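Small thread from the Kamar project! We've been testing whether a wrist camera alone can teach a gripper to service computers, and I'm so happy with this one 🧵

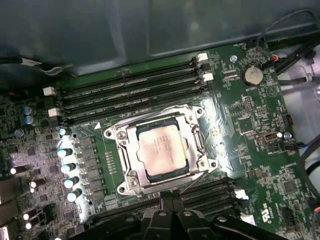 2/ The method (we call it Ukow) is simple: 60 demos by hand, then 24 short corrections wherever the policy drifts. Corrections only, no full redos!

3/ My favorite part is watching it work in tight spaces.
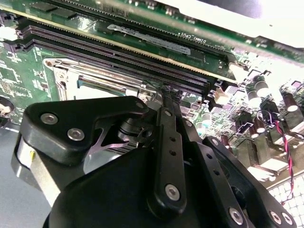

Gripper over the socket, one memory module in at DIMM1_CPU1.

4/ Memory slots were the hard bit for our old Bundgaard baseline. It aimed at slot centers and drifted, but Ukow learns to look for landmarks. Those white latches at the left end of the slots are great for that, they pop against the green board even with a finger in the way.

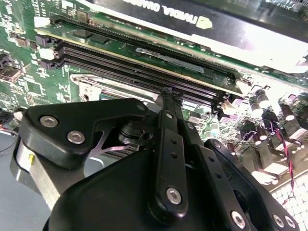 5/ The corrections took me 9 minutes to record. Nine! I'd blocked out a whole afternoon.

6/ Next up is the CPU, which scares me a little (so many tiny contacts). 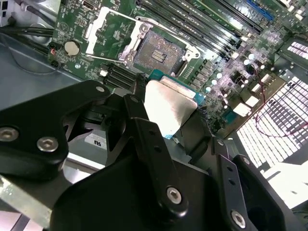
Chip in the gripper, socket open.

7/ Write-up goes on the Gusbridge page in May. Questions very welcome!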